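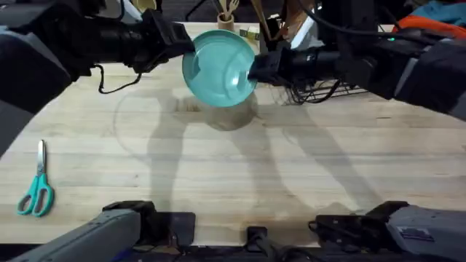
I've now spent most of July recording demonstrations with the Wenutex two-arm kit, and I like it more than my shoulders do. The job is dull: steer the arms through clearing up dishes, save the take, put everything back, go again. My set stands at 441 usable takes, plus 167 I threw out, nearly all for fumbles of mine.

Plates are the hard part. A glossy rim forgives nothing, and handing one from arm to arm takes a patience I'd been saving for retirement.
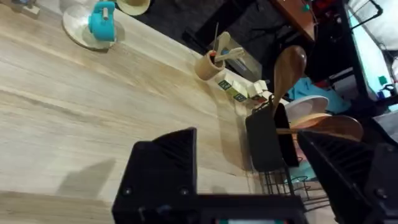 The recorder software, Strebel, is the best thing in the box. It trims dead time from the start of a take and lets you tag a bad grasp with one key. The manual was apparently written for someone who had already read it.
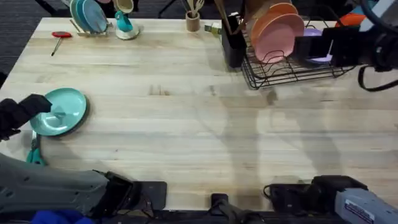 How many takes do you need before training is worth trying?

I started at 33 and got a policy that waved at the plates. By the time I had a few hundred, with the dishes moved between takes, it was picking them up.

Four stars. The missing one is for the cable clips, which gave up after 24 takes.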